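Ekcombe Community Hall
Monthly Fire and Building Safety Inspection: October
Checklist and Inspector's Comments

Inspected by: Hiwot Gudeta
Accompanied by: Amanuel Lemma, building manager
Areas covered: main hall, kitchen, meeting rooms, basement store, rear yard
Rating key: S = satisfactory; A = attention needed; U = unsatisfactory, act before next public use

1. Exits and escape routes

1.1 Front doors open fully and without a key: S
1.2 Rear exit door opens fully: A
Comment: The door drags on the threshold for the last part of its swing. It can be opened by one adult but requires a firm push. The bottom edge is to be planed and the hinges tightened.
1.3 Corridor to rear exit clear: U
Comment: Stacked chairs were stored along the left wall, reducing the usable width to 940 mm. The chairs were moved to the basement store during the inspection. The hall's hiring terms already prohibit storage in this corridor, and hirers are to be reminded in writing.
1.4 Exit signs lit and visible: S

2. Fire detection and alarm

2.1 Panel shows normal, no faults: S
2.2 Weekly test recorded in log: A
Comment: Entries are missing for 3 weeks. Mr. Lemma believes the tests were carried out on Sunday mornings as usual, but there is no written record. A test that is not entered in the log must be treated as not done.
2.3 Call points unobstructed: S
2.4 Smoke detector heads clean: S

3. Extinguishers and blankets

3.1 All units in place on brackets: S
3.2 Pressure gauges in the green: S
3.3 Service tags in date: A
Comment: All 12 extinguishers were checked. The tag on the unit beside the stage is no longer legible. Flakent, the service contractor, has been asked to confirm the date and supply a new tag.
3.4 Kitchen fire blanket accessible: S

Comments on the meeting rooms

Both rooms were tidy at the time of inspection. Furniture was arranged so that a person seated at any point could reach the door without moving a chair. The window locks work and the keys hang on their hooks.

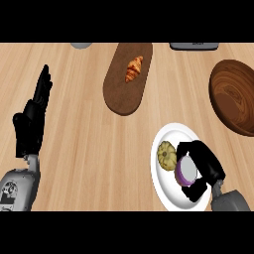 The radiator cover in the smaller room has come away from the wall at one corner. It presents no immediate danger but should be fixed with longer screws. The carpet joint at the doorway has been taped again. Tape is acceptable as a short-term measure only, and a metal strip has now been requested twice.

4. Electrical

4.1 Distribution board closed and labeled: S
4.2 Extension cords not linked together: U
Comment: Two cords were found joined behind the stage curtain. They were disconnected and removed.
4.3 Emergency lighting, short test: S

5. Basement store and rear yard

5.1 Stair handrail secure: S
5.2 Paint and solvents in metal cabinet: S
5.3 Yard gate unlocked during public use: A
Comment: The padlock is stiff. Replace.

Actions assigned

Rear door and radiator cover: Amanuel Lemma
Alarm log and letter to hirers: Lensa Kahsay
Doorway strip and gate padlock: Eldana Araya

Items rated U in this report will be checked again before the next public booking.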